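Robot arms at the Stolcombe packing room: questions from staff

Two-arm benches start work at Stolcombe in June. These are the questions that came up most at the shift talks, with answers from Peninah Mollel, who runs the packing room. 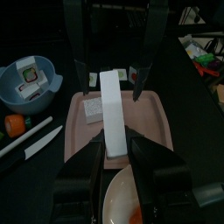 What will the arms do?
They pick small, light items and set them on trays, and they clear trays between orders. Foam blocks, sponges and printed cubes are in the first group. Anything over 300 grams stays with people for now.

Is anyone losing their job?
No jobs are being cut in the packing room this year. Four people per shift will move from hand sorting to bench work, which means loading, checking and clearing faults. We can't make promises past the end of the year, and we would rather say so now.

Will my pay change?
Your base rate stays the same. Bench operators get the machine allowance already paid at Brurnby, starting with the first shift after sign-off.

How long is the training?
It takes 20 hours, all on paid time. Half of that is at the bench with an operator from Brurnby. You can repeat any part of it.

Do I have to move to a bench?
Not in the first round. Put your name down with your shift lead if you want to. If too few people sign up, we will talk to the union before assigning anyone.

What if an arm drops something or grips it badly?
Press the yellow pause button, wait for both arms to stop, then take the item out. Log it on the bench sheet. Drops are not counted against the operator.

Can I reach in while the arms are moving?
No. This applies to supervisors and visitors too - pause first, every time.

Are we being recorded?
The arms carry small cameras that look at the grippers and the bench top. Hands may show up if you reach in during a pause. The video is used to fix picking errors and can't be used for discipline or timing breaks.

Will targets go up?
The bench target is nearly 1000 picks a shift. It belongs to the bench, and hand packing targets are unchanged.

Who do I call about a fault?
Call the Wurkine service desk first, then tell your shift lead. The number is on the side of each bench.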